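Zhuravel Hand

The Zhuravel is a five-fingered robotic hand sold as a kit by Flanov, with the control software coming from Ukmont. I've put this entry together from the printed manual and my own bench time (plenty of it!), so expect a few opinions mixed in.

Flanov lists two versions. The base kit has 1,962 in its part number, for reasons I never found out, and ships with 3 cables and a wall adapter. The other one, the Govel edition, adds a padded case and costs almost 200 dollars more. I bought the base kit and I'd do it again.
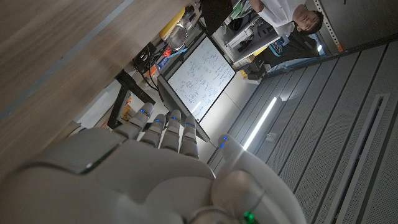 By the editor of the Robot Hands pages

Lights
Each finger has a small blue light, and so does the thumb – I love this, you can find the hand in a dim shop. A green one sits down on the wrist housing.

Setup
Mine took 2 evenings, mostly spent on the Ukmont installer. The shell is smooth and wipes down easily, but go gently near the seams.

See also: Govel edition, Ukmont software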